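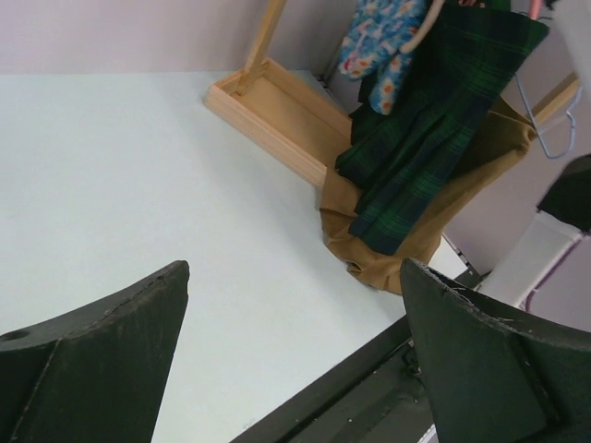
FOR RELEASE June 10, 2025

Tudside Clothing Users' Forum questions Markenico "wear for life" claims ahead of store opening in Pralludley

Pralludley – The Tudside Clothing Users' Forum today asked the clothing chain Markenico to publish the test results behind its "Wear for Life" label, or to take the label off its hangtags before the company's new Pralludley store opens.

Markenico launched the label in March. According to the company's own announcement, garments that carry it have been "proven to last." The announcement did not say who proved it, how, or what lasting means. The Forum wrote to ask. The reply, which came 8 weeks later, was a brochure.

"It was a very nice brochure," said Zane Urbonaitė, who chairs the Forum. "It used the word 'journey' on every page. What we wanted was a table showing how many washes a shirt went through and what it looked like at the end. If that table exists, it should take an afternoon to send it."

The Forum has no evidence that the garments are badly made, and is not saying that they are. Its complaint is that shoppers are being asked to pay more on the strength of a promise they have no way to check. Shirts with the label cost more than the same cut without it. Staff in the Tudside branch, asked by Forum members what the difference was, gave answers ranging from "a different thread" to "I think it's the buttons."

The brochure makes one claim that can be measured. It says that labeled garments are built for "up to 3,000 wears." The Forum would like to know where this number comes from. A person who wore the same shirt every single day would need more than eight years to reach it. The words "up to" also deserve some attention, as a shirt that fell apart on its second outing would still be within the stated range.

Jaanus Toom, a retired textile tester who advises the Forum, has read the brochure twice.

"In a lab you rub the cloth, you wash it, you pull on the seams, and you write down when something gives," he said. "Rub cycles are easy to run up into the thousands. But a rub is one thing and a wear is another. If they took a rub figure and called it a wear figure, they should say so. Maybe they did something better than that. I would be happy to read about it."

Markenico has said that the work was carried out by an outside partner, Vávra. The Forum contacted Vávra, which confirmed that it has worked with the chain but would not discuss methods or results, citing client confidentiality. The Forum accepts that a testing firm cannot hand out a client's papers. The client can, and has so far chosen not to.

There is also the matter of the guarantee. The phrase "for life" appears in large type on the hangtag. The small type on the back limits free repairs to 2 years from purchase, with the original receipt, for "faults in manufacture as determined by Markenico." Worn elbows, collars and cuffs are excluded as normal use. These are the places where most shirts go first – anyone who has owned a shirt could have told them that.

The Forum is asking Markenico to do the following before the Pralludley opening:

Publish the test methods and the full results for every type of garment that carries the label.

Explain how a "wear" is defined and how the 3,000 figure was reached.

Print the length and limits of the repair guarantee on the front of the hangtag, in type the same size as the words "Wear for Life."

Tell shoppers which repairs have been refused under the guarantee, and on what grounds.

A petition making the same requests has been signed by more than 1,000 shoppers in and near Tudside. It will be handed to the store manager on opening day. Forum members will be outside with copies of the small type, enlarged.

"People keep asking me whether they should buy the shirt," said Urbonaitė. "I tell them to turn it inside out, look at the seams, pull gently at a button and read the care label. Buy it if you like what you find. The tag in front isn't worth anything to you yet."

The Forum has offered to print any reply from Markenico in full in its next newsletter. It made the same offer in its first letter, and the space is still open.

About the Tudside Clothing Users' Forum

The Forum is a members' group that looks into claims made about clothing, shoes and household fabrics. It takes no money from makers or retailers. It publishes a newsletter and holds open repair evenings in Tudside, where visitors can bring clothes to be looked at and, in many cases, mended.

Press contact: Zane Urbonaitė, Tudside Clothing Users' Forum. Jaanus Toom is available for interviews on textile testing by arrangement. Copies of the Forum's letters to Markenico and Vávra can be had on request.

ENDS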